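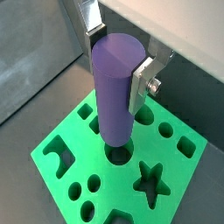 1. Introduction

This report looks at toy lending in the town of Trislow. The MacKinnon Branch Library keeps a collection of toys and puzzles that families can borrow on a regular library card. Our group wanted to find out which kinds of toys get borrowed, how long they stay out, and what stops people from using the service. The project was done for the Community Studies course at Itbridge College during the fall term.

We picked this topic after reading about toy libraries in class. Most of the reading was about why they were started, and we found less on how a small one runs from week to week. The MacKinnon branch agreed to let us see its loan records with all borrower information removed.

2. Background

A toy library works the same way as a book library. A family borrows a toy, keeps it for a set time, and brings it back. Some charge a membership fee and some are free. At the MacKinnon branch there is no fee, and a family can have 2 toys out at once. The loan period is three weeks, with one renewal if there is no hold on the item.

The collection holds 200 items. They are kept in clear zip bags on open shelves next to the picture books, except for large items such as ride-on toys, which are kept in a back room and have to be asked for at the desk. The catalog sorts the toys into building sets, puzzles and shape sorters, pretend play, music, board games, and large items.

The puzzle and shape sorter group covers a wide age range. At the easy end are sorting boards where a child puts a solid piece, for instance a purple cylinder, into the matching hole in a green board. At the other end are jigsaws meant for grade school children. We kept these together in our count because the library does, but we think they should have been split.

3. Method

We used two sources. The first was the loan record for one year, which the library gave us as a spreadsheet. Each row had the item name, the category, the date out, and the date back. Renewals were in a separate column and we did not count them as new loans.

The second was a short paper survey. We left forms at the desk and at the Felside Community Center, which is on the other side of the river and has a weekly playgroup. The survey asked if the person had borrowed a toy before, what kind, and what would make them borrow more often. We got 22 forms back. One had the second page left blank, so it is used only for the first questions.

4. Results

There were 2,703 loans in the year. Puzzles and shape sorters were the most borrowed group, followed by building sets. Music toys had the fewest loans, but the library owns very few of them, and most were out nearly all the time. Large items were borrowed less than we expected. They also stayed out the longest and were the most likely to be late.

Loans went up in December and again in the summer months. The lowest month was September.

In the survey, most people who had borrowed a toy said they heard of the service by walking past the shelf. Hardly anyone had seen it on the library website. At Felside, several parents did not know it existed, even though they had library cards and used them for books. The most common worry was missing pieces. People thought they would be charged if a piece was lost – the library does not charge for single pieces, but this is not written anywhere on the bags.

Cleaning was the second worry. Staff wipe down hard toys when they come back and wash cloth ones. Again, there is no sign that says so.

5. Discussion

The loan numbers show that the service is well used by the people who know about it. The problem seems to be reaching families who do not pass the shelf. The bus from Felside to the branch runs once an hour, and a bagged toy is awkward to carry with a stroller. A small box of toys brought to the Felside playgroup might help more than a poster would.

We also think the bag labels could be changed at low cost. Right now each label lists the item name and the number of pieces. A line saying that lost pieces are not charged, and another saying the toy was cleaned, would answer the two main worries from the survey.

6. Limits of the project

The survey was small and was only in English. People filled it in while looking after children, so some answers were very short. The loan record does not show how many families made the loans, which means a few heavy users could account for a large part of the total. We could not check this without borrower data.

7. Recommendations

Add the two lines to the bag labels.
Try a monthly toy box at the Felside playgroup for one term.
Split puzzles and shape sorters into separate categories in the catalog.
Buy more music toys before adding any large items.

We gave a copy of these recommendations to the branch along with our tally sheets.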